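Play and Activity Room: Surface, Storage and Small Parts Check

Site: Munico, Room 7
Date: 22 May 2021
Checked by: Meenakshi Kushwaha
Reviewed by: Harish Saxena
Form no.: 3676

Mark each line OK, ACTION or N/A. Comments are required for every ACTION line and optional for the rest.

## 1. Tabletop

- [x] Surface free of splinters and raised grain. **OK.** Palm test along every plank, both directions.
- [x] Joints between planks flush. **OK.** No gap accepts the feeler strip.
- [ ] Edges and corners rounded. **ACTION.** Window-side corner has a rough spot 7 mm long. Sand with fine paper and re-oil. Assigned to Kamlesh Mittal.
- [x] Table stable under side load. **OK.** Leg bolts tightened in February; no movement found.
- [x] Finish suitable for children's furniture. **OK.** Furnent data sheet in the binder, tab 32.

## 2. Brick storage

- [x] Bin free of cracks and sharp edges. **OK.** Rim and lower corners checked by hand.
- [x] Contents identifiable without emptying the bin. **OK.** Clear plastic; keep this type when replacing.
- [x] Bricks sorted by color. **OK.** Red bricks have their own bin. Do not add other colors at pack-up.
- [ ] Bin label present. **ACTION.** Label missing. Print a new one with the color and brick size.

## 3. Loose and assembled bricks

- [ ] Tabletop clear of single bricks. **ACTION.** One small blue brick with a single stud, lying on its side to the right of the green one. Return to storage.
- [ ] Assemblies taken apart before storage. **ACTION.** Blue and green bricks still joined, blue with one row of four studs, green with two rows of four. Separate by hand. No metal tools, no teeth.
- [x] Bricks free of splits and chewed studs. **OK.** Sample of 78 handled, none rejected.

Single-stud bricks are the smallest pieces in use on this table and go through the small parts cylinder individually. A piece that fits entirely inside the cylinder is withdrawn from any session with children under three, whatever its condition.
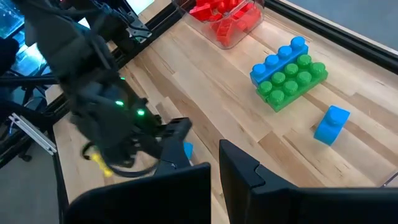 ## 4. Floor and access

- [x] Floor clear of bricks within one stride of the table. **OK.**
- [x] Walkway to the door unobstructed. **OK.**
- [x] Gap under the Gisen cabinet checked with a flashlight. **OK.** Nothing recovered.
- [ ] Floor mat lies flat. **ACTION.** One corner curls. Replace tape. Devendra Solanki has the roll.

## 5. Cleaning

- [x] Tabletop wiped with mild soap solution and dried. **OK.**
- [ ] Bricks washed on schedule. **ACTION.** Log sheet has no entry for the red set. Wash in warm water, air dry on a rack, enter date and initials.
- [x] Cleaning products locked away. **OK.** Key with Shalini Shukla.

## Comments

The rough corner in section 1 is the only item that restricts use. Seat no one at that corner until it has been sanded and checked again.

Section 3 items can be closed by the person packing up and do not need a second inspection. Initial the line when finished.

Replacement labels are on order from Joshi. Masking tape and marker are acceptable in the meantime.

Signed: M. Kushwaha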